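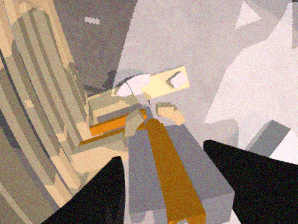
The Clonley CM-35 is a fixed gas analyser for measuring carbon dioxide, methane and nitrous oxide in stack emissions from small and medium combustion plant. It is supplied as a wall-mounted unit with a heated sample line, and is intended for operators who must report measured emissions under a trading or permit scheme instead of relying on fuel-based estimates. Status colours follow the site convention used in all Clonley manuals: grey for housings and fixed parts, as on the box between the two black gripper fingers, and orange, as on the strip running along it, for any part the operator may open or remove.

Measuring principle

The analyser uses non-dispersive infrared absorption with a separate reference channel. Oxygen is measured by a paramagnetic cell and used to correct readings to the reference condition set in the permit. Readings are averaged over one minute and stored together with the raw signal, so that a verifier can recalculate any reported value.

Sample handling

Gas is drawn through a ceramic filter at the probe and kept above its dew point as far as the cooler. Condensate is removed by a peristaltic pump. The standard sample line is 14 metres long; lines of up to 30 metres can be ordered, but need a second heating controller. Longer runs are not supported.

Data and reporting

Hourly and annual totals in tonnes of carbon dioxide equivalent are calculated on the unit if a flow signal is connected. Without one, the analyser reports concentration only. The Jundodum logging module holds more than 31 months of averaged data and exports it as plain text files. Missing periods are flagged and left blank – the unit does not fill gaps, as the rules for substitute data differ between schemes.

Calibration

Zero and span checks run automatically at an interval set by the user. Calibration gas is not included. A full linearity check should be carried out once a year, and after any change of the infrared source or cell.

Versions

CM-35/A: carbon dioxide and oxygen
CM-35/B: as A, with methane
CM-35/C: as B, with nitrous oxide (Peñalver cell fitted)

Version A can be upgraded to B on site. The upgrade to C requires return to the works.

Spares

Probe filter, pump tubing, cooler fan and infrared source are held in stock. The older Jindisitz cooler is no longer made; units fitted with it can take the current cooler with an adaptor plate, ordered separately.

Page revised 27 May 2022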